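Minutes of the Whitfield Group project meeting, held in the upstairs room in January

The meeting opened at 10 a.m. with Reginald Bellamy in the chair and Ingrid Thibodeaux taking these notes. Reginald welcomed everyone back after the break, thanked those who had come in through the slush, and said how glad he was to see the room full again. The minutes of the previous meeting were read and accepted with one small correction (the word "grasp" had been typed as "grass" twice, for which the note taker is sorry).

1. Matters arising

The spare finger pads from Sturnetti have come and are on the shelf by the door. Reginald asked that people sign them out, please, even when it is just for the afternoon. The question of the second key was put off again.

2. Utensil task – report on the hand-held demonstrations

Ingrid reported on the utensil work, and went on rather longer than the agenda allowed, which the meeting was kind about. For those who missed the autumn discussion, the task is to pick a spoon or ladle up off the gridded sheet and hang it on a hook of the white stand. The demonstrations are done by a person wearing a gripper on each hand, and the policy is trained on the wrist views together with the view from the head. The set now holds 1335 demonstrations that passed review. 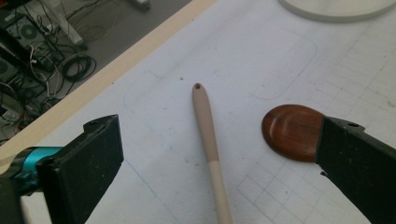

Minutes, No. 36

Ingrid said the part she most wanted to talk over was the approach. A long handle lying at a slant gives the wrist view very little to go on once the fingers are close, and in the early sets our demonstrators all had their own habits. One would go for the bowl end, another for the middle of the handle, and the policy learned a sort of average of the two and closed on nothing. Since November the demonstrators have followed one written rule: look first with the hand held still, choose the end nearer the hand, and only then move in. She was happy to say it has made a real difference, and she thanked everybody who had put up with being reminded of it.

The figures come from 300 test trials on the arms, split evenly between the policy trained on the old demonstrations and the one trained on the new. Success at the pick went up clearly. Success at the hanging went up too, though by a good deal less, and the misses are nearly all at the same point, when the hole in the handle has to meet the hook. Reginald asked whether that was a seeing problem or a moving problem. Ingrid said she believed it was mostly seeing – the hole is small and dark, and the fingers tend to hide it – but she would not like to swear to it yet.

There was a long and friendly discussion of whether the free hand should be doing more. At present it is used in some demonstrations and left idle in others, and the log does not say which.

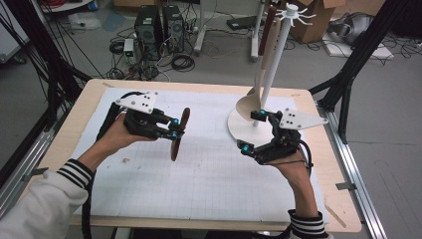 It was felt that the log should have a column for this, with three plain entries: idle, steadying the stand, or taking over the utensil. Reginald offered to go back through the recordings from December and fill the column in himself, and was thanked warmly. Ingrid will hold off on any claim about two-handed work until that is done.

3. Comparison with the Hulteo method

Reginald has read the Hulteo write-up twice and likes it, on the whole. Their approach sorts each demonstration into short stages before training, where ours leaves it in one piece. He would like to try it on our own data, starting with the hanging stage by itself. Agreed, with 10 new test layouts to be drawn up first so that both methods are tried on the same thing.

4. Curkance draft

The draft for Curkance is nearly there. Section four still needs the failure table, and the drawings want bigger lettering. Comments to Ingrid by the end of the month, on paper or by email, whichever is easier.

5. Any other business

The kettle has been replaced. Reginald reminded the meeting that timings should be written in seconds throughout, as two of the sheets came back in minutes.

The meeting closed at 11:40 a.m. The next one will be in February, same room, and Ingrid will send the agenda around beforehand.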